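How a Computer Game Picks a Number

Many games depend on chance. A board game uses dice. A card game uses a shuffled pack. A game on a screen has neither, so it uses a piece of software called a random number generator, or RNG for short.

The RNG makes numbers. The rest of the game turns each number into something on the screen, such as a colour, a card or a picture on a spinning reel.

The seed

A computer follows instructions. If it is given the same instructions and the same starting number, it gives the same answer every time. The starting number is called the seed. Many programs take the seed from something that changes quickly, such as the computer's clock.

The rule

After the seed comes the rule. A small rule can be worked out on paper:

Multiply the number by 26.
Add 431.
Divide by 300 and keep only the remainder.

Start with a seed of 351. Multiplied by 26, it becomes 9126. Adding 431 gives 9557. Divide that by 300 and the remainder is 257. Put 257 through the same rule and the next number is 213. After that comes 269.

The numbers look jumbled, but anyone with the seed and the rule can work them out. For this reason they are called pseudo-random. "Pseudo" is said "syoo-doh" and means pretend. Real games use much longer rules, and games played for money need generators whose next number is extremely hard to predict.

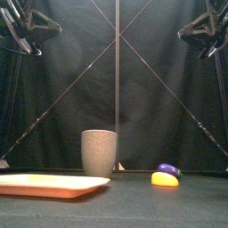 From number to picture

Suppose a game called Honero has a reel with four pictures: a star, a bell, a fish and a crown. The RNG gives a number from 0 to 299. The game looks it up in a table.

0 to 149: star
150 to 239: bell
240 to 296: fish
297 to 299: crown

The star has 150 numbers out of 300, so it should come up half the time in the long run. The crown has three, a chance of one in 100. All four pictures can be drawn the same size on the reel. The table is hidden, so looking at the reel does not tell a player what the chances are.

Does the game remember?

In a fair game of this kind, each result is separate. If the crown has not appeared for 300 spins, its chance on the next spin is still one in 100. It is not "due". Believing that it must come soon is a mistake known as the gambler's fallacy.

When money is involved

Games that take bets are for adults. Their tables and prizes are set so that, over a very large number of goes, the game keeps part of the money paid in. Pressing the button faster, or at a special moment, does not change the table.

Words to know

Seed: the number a generator starts from.
Remainder: what is left over after dividing.
Pseudo-random: looks random, but is made by a rule.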